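4. How people chose their settings, and what they told us about it

4.1 The collection and the people who came with it

We should say a little more about the tapes before we get to the settings, as we found over the course of the project that it is hard to talk about one without the other. The Medeiros collection, as described in Section 2, is made up of 1443 camcorder tapes lent to us by 125 households in and near Plendberg. Most of the tapes are the small cassettes that were sold for family camcorders, and a fair share are copies of copies, made on two decks wired together in a living room so that a grandparent could have one too. The copies matter for what follows. A picture that has already been through two generations of tape is soft and noisy before any computer gets near it, and a person who has only ever seen the copy will quite reasonably think that this is how the picture is supposed to look.

Every household agreed to do its own transfers, using a capture box we provided and the Clidalo program, which saves the incoming signal and then offers a long page of choices for the finished file. We gave everyone the same short printed guide and a phone number to call. The guide explained how to connect the deck, how to clean the heads, and how to start and stop a capture. It was silent on the finished-file page, on purpose, and we owe a belated thank-you to the households for putting up with that, as it was the page they called about the most.

4.2 Reading the settings page

Clidalo logs each choice a person makes, including choices that are made and then undone. We had expected the logs to be dull, and some of them are. One household opened the page, pressed the save button, and never touched anything else for the whole run of the study. Others went back and forth on a single tape for the better part of an evening, and in the interviews they could often recall which tape it was and what was on it.

The setting that was changed most often was the one labeled quality, a slider that runs from 0 to 100 and that controls how hard the encoder works to keep fine detail. The label is unfortunate. Several people read the number as a percentage of the original, so that 100 would mean a perfect copy and anything less would mean that part of the tape had been thrown away. Seen in that light, moving the slider down from the top felt like a small betrayal, and many people left it at the top for that reason alone. The files that came out were very large. Much of the extra space was spent on faithfully recording tape noise, which changes in every frame and is therefore expensive to keep.

We had some sympathy for this. A wedding or a first birthday can only be filmed once, and disk space can be bought at any time. Where the habit did cause trouble was further down the road, when people wanted to watch the files on a television or send one to a cousin. The largest files stuttered in the Wadance player on older set-top devices, and a file that stutters looks, to the person on the couch, like a bad transfer. Quite a few households then went back and started again with different settings, and in a number of cases they converted the finished file a second time when they could have gone back to the capture. The second conversion carries along all the damage of the first. It was the most common way that quality was lost in our study, and it was done almost entirely by people who were trying to be careful.

4.3 Interlacing, or "the comb"

The second setting that came up again and again was deinterlacing. Camcorder tape stores each picture as two sets of lines recorded a moment apart, and when both sets are shown together on a modern screen, anything that moves sideways grows a fringe of fine horizontal teeth. Our participants called it the comb, the zipper, the Venetian blinds, and in one home simply "the problem with the swing," after the backyard tape on which it was first noticed.

Clidalo offers three ways of dealing with it. The first leaves the lines alone and trusts the player to sort them out. The second blends the two sets together, so that the teeth disappear and motion leaves a faint ghost behind. The third turns each set of lines into a full picture of its own and doubles the frame rate, so that motion looks as smooth as it did on the old tube television. The third was the choice we would have made ourselves for nearly all of the tapes, and it was the least popular of the three. People told us that the doubled frame rate in the summary box looked like a mistake. A few had read elsewhere that film runs at a much lower rate and took this to mean that lower was more professional.

Blending was the favorite, and we think we understand why. The settings page shows a still preview, and on a still preview blending looks very nice indeed. The comb is gone and the noise is a bit calmer as well. The cost only shows up when the clip is played, and the page as we shipped it had no way to play a clip before saving. We would urge anyone designing such a page to put in a preview that moves, even if it is just a few seconds long and takes a while to prepare.

4.4 The side-by-side viewing

To see whether these choices mattered to the people who made them, we cut 900 short clips from the captures and prepared each one in several versions. Participants watched pairs of versions at home through Wadance, on whatever screen they normally used, and picked the one they would want to keep. They were welcome to say that they saw no difference, and we were careful to tell them that this was a perfectly good answer. The viewing began in May and was left open until everyone who wanted to take part had had a turn.

Three things stood out. The first is that viewers had very little trouble telling the smooth version from the blended one when there was any movement to speak of, and that most of them preferred the smooth one, including many who had picked blending on the settings page. The second is that differences in the quality slider near its upper end were mostly invisible to them, apart from scenes with confetti, rain, or water, where even our more relaxed viewers noticed blocks in the picture at the lower settings. The third is that the sound had more influence than we had planned for. When a clip had a loud hum or a level that drifted, people tended to mark both versions down and then to choose between them in a rather halfhearted way. We had treated the audio as a side matter and would not do so again.

There was also a gentle pull toward whatever people already knew. Viewers who had watched the tapes many times over the years were fonder of versions that kept some of the noise, and a few found the cleaned-up versions "waxy" or "like a soap opera." Relatives who had never seen the tapes leaned the other way. We do not think either group is wrong. It does suggest that a heavy noise filter is a poor default for a program that is meant for family tapes, as it is so much easier to add a filter at playback than to put the grain back once it has been removed.

4.5 What we would suggest

Our advice from this part of the study is modest. Keep the capture until the finished file has been watched all the way through on the screen where it will be used. Make every new version from the capture and leave the finished file out of it. If the program allows it, choose the deinterlacing method that doubles the frame rate, and check it on a tape with a good deal of movement. Set the quality slider somewhat below the top, and raise it again for the handful of tapes with rain, crowds, or open water. On the design side, we would rename the slider, and we would show next to it an estimate of the file size along with a plain note on whether the household's player is likely to cope.

We are aware that all our participants live in one area, that they used one program, and that they had a phone number to call, all of which makes them luckier than most. People working alone with a mix of programs probably run into troubles we did not see. We also had too few tapes in long-play mode to say anything about them with confidence, and these are the tapes that gave the capture box the hardest time. We come back to dropped frames and to the timing errors that follow from them in Section 5, where the logs from the capture box are set beside the logs from Clidalo.

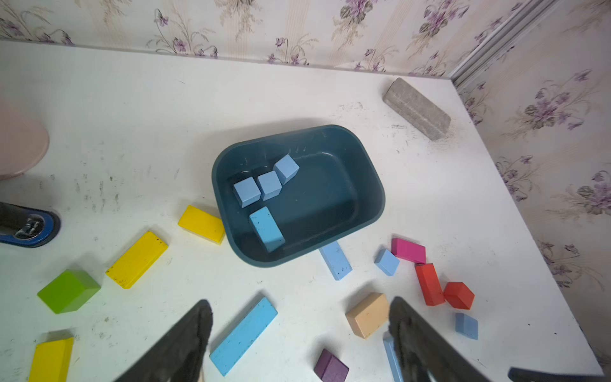

Figure 4. Colorful wooden building blocks and a dark teal tub on a white tabletop, with floral wallpaper behind.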